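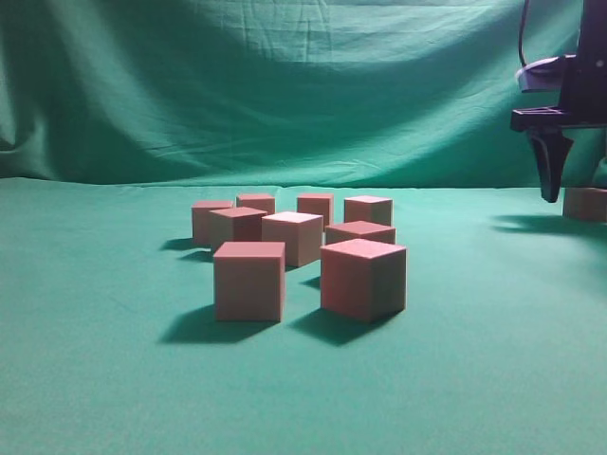
What size should I cut the cubes if they're for stacking as well as sorting? Go for one size across the whole set and make it as big as your offcuts allow, because small ones slide about the moment a sleeve brushes them.

Hello all,

I've been meaning to answer Murali's message from the weekend and then I got carried away in the shed, so sorry for the wait! His question is the one I put at the top, more or less, and I've now got a proper opinion on it.

On Tuesday, September 21, 2021, Murali Sastry wrote:
> Does anyone still make plain cubes for the toy library? The Plarnum
> box has gone missing and the two families waiting for it are
> being very patient. I have a saw, some paint and very little
> skill. Also, is one colour dull? Jayanthi thinks children
> want a rainbow.
>
> Murali

Murali, one colour is lovely! Do it! I made a dusty pink set in March and it's the one that keeps going out. When the blocks all match, the children stop arguing over who has the red one and get on with building (mine made a car park, then a bakery, then a car park again). Nine is a very good number too. You get a three by three square, or a little staircase if you're careful, and there's still room on the table for elbows.

Matt paint, please. I tried a gloss on my first lot and the towers kept skating off each other. Two thin coats, a rub down between them, and leave them well alone overnight. I know you won't want to.

Spread a plain cloth over the table before you tip them out. I use green, and against the pink you spot a stray block straight away. It keeps the noise down as well, which Geetha's downstairs neighbour has mentioned more than once.

For the bag, Ayuba has a roll of the heavy cotton and says to help yourself. Mine came to 700 grams filled, and Jayanthi's shelf is happy with anything under 800.

I'll be at the Trutine hall on Saturday morning with sandpaper if anyone wants to come and make a mess. Bring your offcuts!

Aravind Menon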